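We use cookies to remember your settings and to see which stories get read. Accept all | Manage choices

The Long Strand

The pearls came in a sandwich bag inside a coat pocket, and the woman who brought them put the whole bag on the counter and kept one finger on it.

"They need to be two necklaces," she said. "One for me and one for my brother."

Larysa Kravets had worked the bench at Praveo for eight years, and she had divided a lot of jewelry in that time. Earrings were easy. Rings were the worst. She got out the gray felt tray and asked if she could open the bag.

The woman's name was Tamara Palamarchuk. She spelled it for the ticket without being asked. It was a single rope, long enough to go around the neck twice, with a white gold clasp that had a small sapphire in it. The silk was dirty near the clasp and had stretched so that the thread showed between the knots. Larysa laid it in the groove of the tray and rolled the pearls under her thumb. They were good ones, cream with some pink, and graduated, large in the front and small at the back.

"When were they last strung?"

"My mother got them in 2000. I don't think she ever had it done."

"Did she wear them?"

"To everything. She wore them to the dentist."

Larysa nodded. It showed. Pearls that are worn against skin keep a kind of shine, but they pick up wear at the drill holes, and on several of these the holes had gone a little ragged where the old knots had rubbed. She wrote that down on the ticket. She always wrote down what was wrong with a piece while the customer was still standing there.

"You have a problem with a graduated rope," she said. "If I cut it in the middle, each of you gets a necklace that's big at one end and small at the other. I'd have to take it all apart and match them up in pairs. One of each pair to you, one to him."

"That's fine. That's fair."

"And there's one in the center that doesn't have a match."

Tamara looked at it. It was the largest, and a little off round, which you could only see if you turned it.

"Put it in his," she said. Then, "No. I'll ask him."

"And the clasp?"

"I'll ask him that too."

She did not take out her phone. She buttoned her coat and said there was no hurry, and Larysa gave her the bottom half of the ticket.

Oksana Holovko, who owned the shop, came out of the back when the door had closed. She picked up the rope and held it to the lamp.

"You quoted her?"

"By the inch, double for the sorting. She didn't ask how much."

"She'll ask later," Oksana said. "Photograph it before you cut it. Both sides of the clasp."

Larysa photographed it and put it in the safe in an envelope with the ticket stapled to the front. It stayed there through most of March. She called once and left a message, and then called again, and the second time Tamara picked up and said that her brother wasn't returning calls right now but that Larysa should go ahead.

"And the big one?"

"Leave it loose for now."

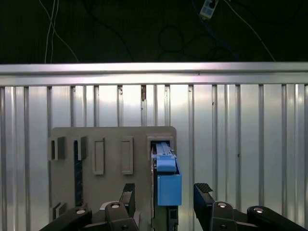
She cut the silk on a slow morning, before the shop opened, with the door to the front closed so that a draft wouldn't move anything. The old thread came out in short gray pieces. She washed the pearls in a bowl of warm water with a drop of baby soap, rinsed them, and left them on a towel. By lunch they were dry and she could start.

Matching is done by eye. There are gauges for the size, and she used one, but size is the simple part. Two pearls that measure the same can look wrong together if one of them goes green toward the edge. She made her pairs by the window and then checked them again under the lamp, and moved a few. Where a pair was slightly uneven she gave the better one to the left tray, and the next time to the right. She had not decided which tray was whose.

Oksana came by with her coffee and stood well back from the bench.

"You're taking too long on that."

"I know."

"She could have sold it and split the money. It's what I'd have told her."

"She didn't ask us that."

"No," Oksana said. She looked for a while longer. "The left one's nicer."

Larysa switched two pairs and looked again, and it was hard to say whether Oksana had been right.

The stringing took her two days, between other jobs. A wedding band had to come down half a size, and a man wanted the battery changed in a watch that turned out to need more than a battery. In between she made knots. She used number six silk, cream, and doubled it. Her teacher had been an old woman named Oleksandra Stetsiuk who pushed each knot down with the point of a needle and would not have a pair of tweezers near a pearl. Larysa used tweezers. She still held her breath a little at each one, the way Mrs. Stetsiuk had.

When they were done she put plain clasps on both, ones from the drawer that could be swapped out, and set the sapphire clasp in a plastic box with the big pearl. She called Tamara, who came at closing time.

Tamara put one on in front of the mirror. It sat just below her collarbone. She touched it and then took it off and tried the other one.

"Which is mine?"

"Whichever you like."

"They're the same."

"As close as I could get them."

Tamara put both of them down on the felt. She asked what she owed, and it was more than she'd expected, and she said so, but she paid it. Then she pushed one of the necklaces back across the counter with the plastic box.

"Could you get it to him? I'd mail it but he doesn't go to the post office. He's twenty minutes from here." She wrote the address on the back of a card. "It's where he works. His name's Orest Tkachuk. We have different fathers."

Larysa said they didn't usually deliver.

"I know," Tamara said.

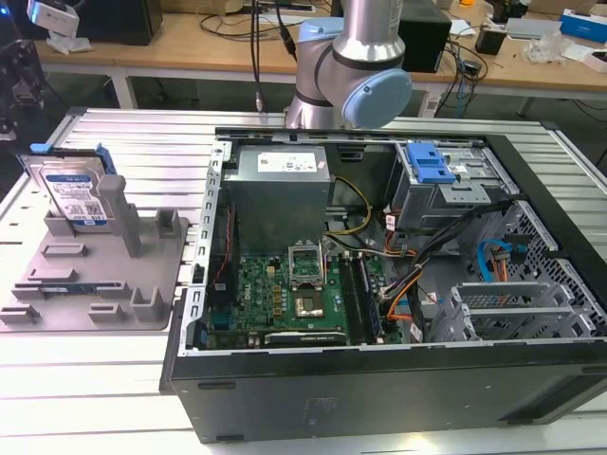

She took the necklace over the next evening, in its box in the inside pocket of her jacket, with the shop's insurance form folded around it. Oksana had made her promise to get a signature. The address was a repair place behind a tire store, and the side door had been propped open with a can of paint. Orest Tkachuk was a big man with reading glasses pushed up on his head. He had a computer tower lying on its side on a slatted metal table with the side panel off, and he was looking down into it. Larysa looked too, out of habit. On the green board the socket was open, and in the center of it was a small square the color of gold.

"Is that real?" she asked.

"Is what real?" He saw where she was looking. "Oh. Not so you'd get rich. You're from the jeweler."

"I'm from Praveo. I need you to sign."

He wiped his hands on his shirt and signed without reading. Then he opened the box and did not pick up the necklace, only tilted it so that the pearls slid to one side.

"What am I supposed to do with this?"

"Your sister thought you should have half."

"I told her to keep it. I told her that at the funeral." He pushed his glasses down and looked closer. "It's short."

"It's half."

"She used to let me wear it," he said. "When I was small. It went to my knees. I'd be under the table and she'd have company over, and I'd be sitting there in pearls." He seemed to be waiting for her to laugh, and she didn't, and he went on. "Did Tamara tell you that?"

"No."

"No. She wasn't born."

Larysa gave him the plastic box. He held it up to the light and shook it gently so the pearl rolled against the clasp.

"That was the middle one," she said. "It doesn't have a match. And that's the original clasp. She wanted to ask you about them."

"So she didn't ask me, she sent you."

"She said you weren't answering."

He thought about this. Somewhere behind the wall the compressor at the tire store came on, ran, and shut off again.

"Can you put it back together?" he said. "The way it was?"

"Yes."

"All of it?"

"I have a photograph. I'd need hers, too." She heard how that sounded and added, "And I'd have to charge you for it. It would be new silk again and the time."

"How much?"

She told him. He nodded slowly and took the glasses off his face and folded them.

"Don't do anything yet," he said. "Let me call her."

He closed the box and held it out to her, and she said that she couldn't take it back without a new ticket, and that the ticket book was at the shop. So he kept it. He looked for somewhere to put it down, and then opened a drawer, moved some screwdrivers over, and laid it in there with the plastic box on top.

Larysa folded the form and walked back to her car. It was after eight when she got home. She ate standing up and wrote herself a note to order more of the number six, cream, two cards.

In the morning there was a message on the shop phone. It was Tamara, and she was asking what time they opened.

More short fiction
The Appraisal
Ring Size
My Aunt's Anex Watch
What the Pawnshop Kept
Mr. Urrutia Buys Earrings
A Summer at Uvetti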